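Small fridge, big news on the second floor

4 Mar 2018

Those of you who have been asking when we would get somewhere cold to keep our lunches will be pleased to hear that the little black fridge has arrived at Coltico! It's a mini one, white inside, with a wire shelf, and it came with almost no instructions beyond a folded sheet in 14 languages (none of which told me which way round the shelf goes).

I've been going on about this since October, so forgive me if I sound a bit overexcited. Up to now the choice has been the big shared fridge down at the Bullton end of the building, which is a fair old walk if you only want a splash of milk, or leaving your sandwiches in your bag and hoping for the best. I've eaten a lot of warm cheese this winter and I don't recommend it.

We looked at a few before settling on this size. The Livholm shop had a much taller one with a freezer box, and I was quite taken with it, but it would have blocked the way past the desks and it went over the 300 pounds we'd put by. The small one came in well under. What's left in the kitty will go on a decent kettle and a few more plates — the white ones keep wandering off to the meeting room and not coming home.

We had it up on the round table for a trial go at putting food in, with a plate and a square of something yellow standing in for a proper lunch. A full-sized plate does go in, which was my main worry. I had visions of everyone having to decant their leftovers into eggcups. How many lunch boxes you can stack on top of each other is another matter, and I'd say shallow ones are going to be popular. Tall bottles will have to take their chances.

A few bits of housekeeping. It's for things you mean to eat that day or the next, so please don't move your whole weekly shop in. Put your initials on anything you'd be sad to lose. Anything still in there at 5 on a Friday gets thrown out, box and all if it's a bad one, and I will be the one doing it, so please spare me the mystery yoghurts. Milk is shared, as before, and the tin for milk money is staying where it is. If you finish the carton, do get another from the shop on the corner, which is open until 6.

The Snorradóttir room next door is welcome to use it too. I know there was some grumbling about that, but they lent us their microwave for most of last year and it seems only fair. If it gets too full we'll think again, and there's a list by the door for anyone who wants to have their say about a second one. Somebody has already written "ice cream" on it in very large letters. Sorry, whoever you are, there's no freezer!

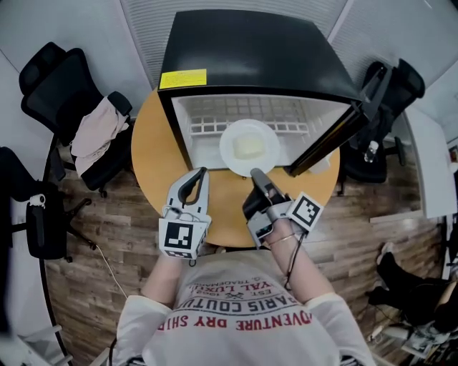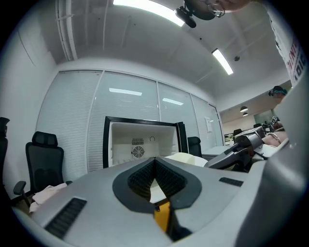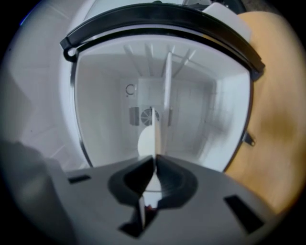 The new mini-fridge, open and showing its white interior. There's a plate inside it in the first picture.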